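Weight Cutting and Corner Advice in Amateur Boxing: Interviews and Bout Records from Two Clubs

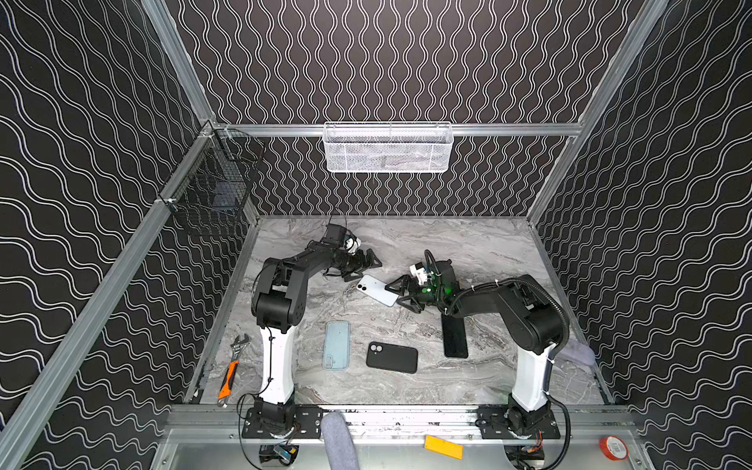 7 min read

By Seraina Eberhard and Willy Dekker
August

4. Results

4.1 Bout records

The two clubs, Ovutgate and Jutavar, entered 41 boxers in sanctioned amateur bouts during the study season. Eight of them were women. Together they accounted for 594 rounds, counting only rounds that were scored or stopped by the referee. Exhibition rounds and in-house sparring were left out, as were bouts where the scorecards could not be found.

Ovutgate boxers tended to be older and to have more bouts behind them when the season began. Jutavar had more first-year boxers and traveled less. The clubs also differ in how they match opponents. At Ovutgate the head coach makes every match himself, usually by phone in the week before the card. At Jutavar the boxer is asked first and can turn a match down, and several did.

Most bouts went the distance. Stoppages were more common in the heavier classes, as earlier work on amateur boxing would lead one to expect, and we did not find a difference between the clubs once weight class was taken into account. The sample is too small to say more than this.

4.2 Weight before the bout

Boxers were asked to write down their morning weight for the two weeks before each bout. Around 52 percent of these diaries were complete enough to use. The missing ones were mostly from boxers who took a match on short notice and had no two-week run-up to record.

In the usable diaries, the common pattern was a slow loss in the first week and a faster one in the last three days. A smaller group stayed within a pound of their class limit the whole time and made no effort to cut. These boxers were nearly all from Jutavar, where the coaches discourage moving down a class before the age of 18.

Boxers who cut late described the same methods: less salt, less bread, running in extra layers, and spitting into a cup on the drive to the weigh-in. One Ovutgate middleweight said that he had not eaten a proper meal from Friday until the weigh-in and that he "felt fine until the second round." Asked whether he would do it again, he said he already had.

We compared the judges' scores for the final round between boxers who had cut in the last three days and boxers who had not. The late cutters lost the final round more often. The difference held when we removed bouts against more experienced opponents, but it became smaller, and it rests on few boxers in the lightest classes.

4.3 What was said in the corner

We interviewed 33 boxers about the advice they remembered getting between rounds. Interviews were held at the club within a week of the bout, normally before training. The coaches were interviewed separately and were not told what their boxers had said.

Agreement between the two accounts was poor. Coaches remembered giving tactical advice, such as to jab to the body or to step off to the left after the right hand. Boxers more often remembered being told to breathe, to keep their hands up, or to sit down. Several could name only one thing they had heard all night. The boxers who remembered tactical advice correctly were, with two exceptions, those with more than ten bouts.

Short instructions were remembered better than long ones. So were instructions that used a word from the gym. At Ovutgate the coaches call a feint followed by a left hook a "Pomadik," and every Ovutgate boxer who was told to throw one remembered it. Jutavar has fewer words of this kind, and its coaches said that they prefer to show a movement with their own hands while the boxer is on the stool.

Boxers were also asked who they listened to. Most named the head coach, even on nights when an assistant was working the corner. Three said that they listened to a parent in the crowd, which both clubs forbid.

4.4 Changes between rounds

For the bouts with usable video we noted whether the boxer did what the coach reported asking for. We used the coding sheet from the Woo pilot study without changes. Both authors coded each bout alone and then settled differences together. The most frequent disagreement was over footwork, where a step to the side could be read either as following the instruction or as a reaction to a punch.

Defensive instructions were followed more often than attacking ones. When an attacking instruction was followed, it was usually in the first thirty seconds of the round and seldom after that. We saw no clear relation between following instructions and winning the round.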